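Week 6: Headphones, impedance and why your amp might not matter as much as you think

Hello again all. I said last week I'd write these up properly, as my board writing was (fairly!) described as "a spider's diary", so this is the tidy version, with the sums left in.

We started with impedance. Every headphone has a figure in ohms printed on the box, and people treat it like a difficulty rating. It's only half the story. You also need the sensitivity, and you need to check whether the maker gives it per milliwatt or per volt, as the two look almost the same on a spec sheet and mean quite different things. Shufen caught me mixing them up on the Dirnureo sheet, so please correct your copies.

Worked sum: a headphone rated at 90 dB for one milliwatt. Every doubling of power adds 3 dB, so four doublings gets you to 102 dB and uses 16 milliwatts. That's loud, please don't sit there for long. Now work out the voltage for your own pair (square root of power times resistance, power in watts!) and bring it along.

Then output impedance. My rule is that the amp's should be no more than an eighth of the headphone's. Break it and the bass can go a bit woolly on some pairs, mostly the ones whose impedance wanders up and down with frequency. Tianyou asked if this matters for planar types. Hardly at all, their curve is nearly flat.

We ran out of time for the listening test, so it moves to the Ritwood room. Match your levels with a meter before you compare anything (I can't say this enough, the louder one nearly always wins) and have somebody else do the switching. 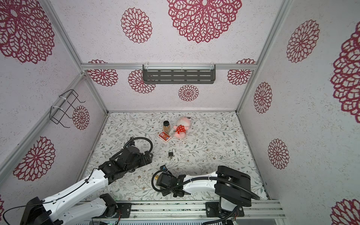 Two arms over a floral mat, with red doily flowers on the walls.

For next time:
Read the chapter on damping, skip the box on valve amps.
Finish the voltage sum for two headphones, one under 50 ohms if you can borrow a pair.
Write half a page on a listening test you don't trust, and say why.

Yuxi Meng has the spare adaptors if you need the big jack. Hand your sheets in to Shengli Lei before the session, names at the top please.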